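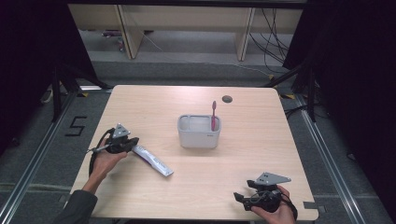
Sunday, afternoon session

Second day with the Astska hand-held gripper kit. I promised Kauko Väisänen a proper opinion before the loan runs out, so I am writing more than I usually would (sorry in advance to whoever has to read it). The quote from Purkum is 3,797 for the pair, with the mounting plates and cables included and the spare pads charged separately.

First impressions are good! They sit nicely in the hand, and after 40 minutes with one in each I was less tired than I expected, though my left wrist was starting to let me know about it. The toothpaste tube is still my favorite test piece. A soft tube shows you very quickly whether you are squeezing too hard, and with these you do get a fair feel for that through the handle. The toothbrush in its holder is easier, but you need to come in straight or you knock the whole holder sideways, which I did, more than once.

The cables bother me more. They leave the body right by the hand, and I kept wanting to shake them off my sleeve like a cobweb. Mujić suggested a clip at the elbow and I think that is worth trying before we complain to anybody.

Then the pads. I stopped at 4 to look the fingers over against the bare tabletop, and I would like a second pair of eyes on them before we sign anything. 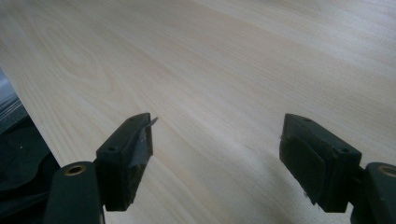
Finger pads, jaws open. Note the dark strip sticking out at the left tip.

Both pads have scuffs, the left one looks worn, and I don't know how much of that was there when the kit came to us. I should have looked on the first day and I didn't. The brass-colored inserts look fine to me and I have left them alone.

To do: ask Purkum what a set of 3 spare pads costs and how they are fixed on. Compare with the old Istero fingers in the drawer, if I can find the drawer. Kauko wants to try the tube himself, so please leave the holder and both grippers out for him, and don't trim that strip until he has seen it.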